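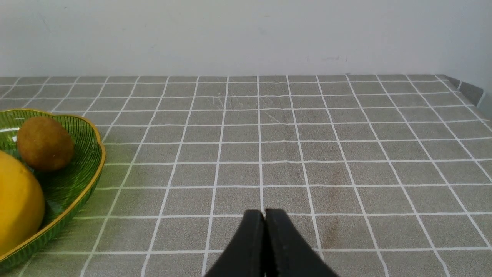 Wrist camera, start pose: basket at left, fingers nearly closed over the grid table.

From: Tamara Nedelcu
Date: 6/19/18
Subject: Re: [bench-rules] Start pose and table condition, section 4

Hello Yang, hello all,

Thank you for the comments. I answer between the lines.

> The draft says "the table must be clean before each run."
> At Stokow we find this too strict. Our table has scratches
> which do not go away. Do we have to replace it?
> And must the whole basket be visible at the start?

On the first point, I agree that the word "clean" is not good. In the picture there are pale scuffs near the back of the table and two brownish smudges to the right of the gripper. I propose to divide these cases. Scratches and scuffs are permitted if they are recorded once in the table sheet. Smudges must be wiped before the run, also when they are small.

On the second point, no. At the start the camera must see the grid and both fingertips, and nothing may be held in the gripper. The basket can be partly outside the view, as it is with ours. But then the operator must write the contents by hand in the run sheet, and "fruit" is not sufficient as an entry.

I checked the April runs from Betwood against this wording. Of 1,359 runs, 985 pass. In 125 of the others the only missing thing is the list of contents, so I would let Hedia complete these from the paper sheets.

Please send objections to the list before I change the text of 4.2. The numbering of section 5 stays as it is.

With kind regards,
Tamara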